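Frequently asked questions

Hello, and thanks for stopping by Stollow! I'm Eglė Butkienė and I run a small mending and alterations service from home. I get asked the same things a lot (usually by people standing on my doorstep with a carrier bag), so I've written my answers down here. If yours isn't covered, drop me a line through the contact page.

What do you mend?

Mostly clothes. Jumpers with holes, trousers that need taking up, coat linings, zips, pockets that have given way because somebody keeps their keys in them. I also do curtains and cushion covers, and I'm very fond of old quilts, though those take me ages. I don't do leather, wetsuits or anything with wiring in it, such as heated gilets. I tried one heated gilet. Never again.

Can you fix moth holes?

Usually, yes! A small hole in a chunky knit is the easiest job I get. Fine knits are trickier because the stitches are so tiny, and if there are more than a handful of holes I'll probably ring you to talk about whether you want to go ahead. Please put anything moth-eaten in the freezer for a couple of weeks before you bring it, inside a sealed bag. I keep a lot of wool in the house and I'd cry.

Will the repair show?

That depends on what you'd like. I can match the thread as closely as I'm able and tuck it away, or I can do a bright patch of darning that says hello. Tell me which when you drop off. If you say "whatever you think", you will get mustard yellow, so be warned.

How much does it cost?

Simple hems are £18, and that covers trousers, plain skirts and most dresses. The smallest jobs (a button, a bit of loose seam) are £5. Anything bigger I price once I've had a proper look, and I won't start until you've said yes. A full coat relining tends to come out at around £100, depending on how many pockets are hiding in there and whether you're bringing your own lining.

Do I need to wash things first?

Yes please. Clean and dry, and do empty the pockets. I've found bus tickets, a conker, half a sandwich in cling film and one very nice fountain pen, which did go back to its owner.

How long will it take?

Two weeks for most things, longer before Christmas and during wedding season. If you've got a date you need it by, say so at the start and I'll tell you whether I can manage it. I close for the whole of August to visit family, and I don't take bags in during the last week before I go, as I like to leave with the rail empty.

Have you moved?

Only down the hall! I've swapped the box room for the back bedroom, which gets better light in the afternoon and has space for me to lay a coat out flat. The front door is the same, the bell is the same, and you still have to push it twice.
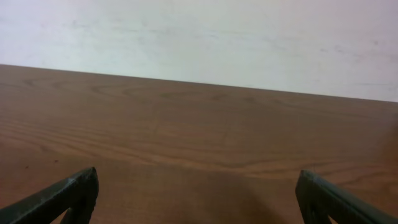

Pētersons Yard, 06/06/2025

A few of the answers from here down have been changed, so have another read even if you've been coming to me for years. The drop-off times are different and I've finally sorted out the postal side.

When can I drop things off?

Tuesday and Thursday evenings, or by arrangement. If you can't make either, Justinas Grigaitė at the wool shop two doors along will take a bag in for you. Pin a note to each item with your name, your phone number and what's wrong with it. "Hole" is fine if I can find the hole. If it's a little one, a safety pin next to it helps me no end.

Can I post my mending to you?

You can now. Use the form on the contact page first and I'll send you the address and a reference to write on your note. Anything up to 500 g goes back to you for a flat postage charge, and heavier parcels are charged at whatever the post office asks. Please don't send things in a box three times too big, I've nowhere to keep the boxes.

What thread and needles do you use?

All sorts. For everyday hems I use a plain polyester thread, and for darning I have a drawer of odd wool ends that I've been adding to since I was a teenager. If you knitted the jumper yourself and still have some of the yarn, bring it! Even a short length makes a better match than anything I could buy.

Do you teach?

Now and then. I do a beginners' darning evening with Jusside, the craft group that meets over the library, and they handle the bookings. Bring a sock you don't mind practising on. It's best to choose a thick one in a light colour, as black socks under evening lighting are miserable for everybody.

What if I'm not happy with it?

Bring it back and tell me. I'd much sooner unpick something and have another go than think of it sitting at the bottom of your wardrobe. If a hem drops or a button comes off in the first three months I'll redo it for nothing. Knees on children's trousers are the one exception, for reasons any parent will understand.

I haven't collected my things. Have you still got them?

Probably! I keep finished work for six months and I'll send you two reminders in that time. After that it goes to the charity rail. If you brought in a green duffel coat with a broken toggle last winter and didn't leave a number, it's mended and I'd love to give it back to you.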